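3.2 Tableware and the small bench rack

Kitchen storage studies have tended to look at cupboards, and we were delighted to find how much there was to learn from a dish rack. In the Gulholm inventory (3551 entries, compiled by Ruben Claeys) racks turn up beside sinks, on sills and on open benches, and they hold clean plates far longer than the drying would need. Van Dijk's term for this, "standing storage", suits it beautifully. Plates kept upright stay in view, and their colour becomes part of how people choose them.
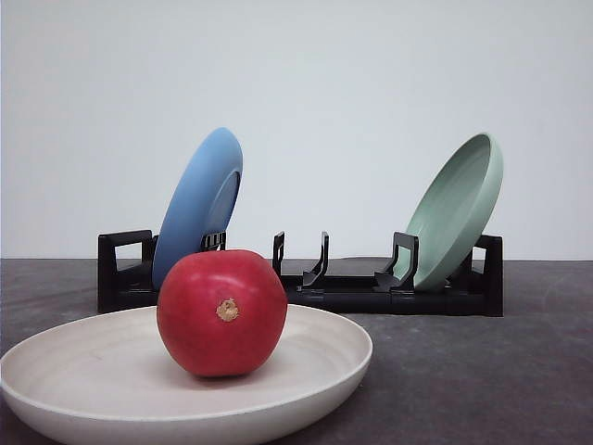 Colour came up in 86 of our 235 interviews, often with real affection! One Mavberg household spoke of "the blue one" and "the green one" as if they were members of the family. Flat plates of that sort go happily into a low rack. Wide, shallow plates with a raised rim are another matter, and many people simply leave them out on the bench, where they end up holding fruit, tomatoes especially.
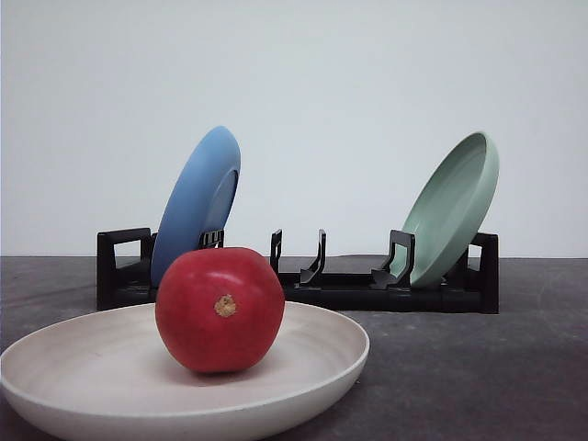

We call this second habit "resting use" and separate it from serving, as the food may stay put from one meal to the next. Vermeulen's earlier coding scheme placed both under display, which hides a lovely distinction between a plate that waits and a plate that works.

Figure 3. Plates in a black dish rack, with a tomato on a shallow plate in front.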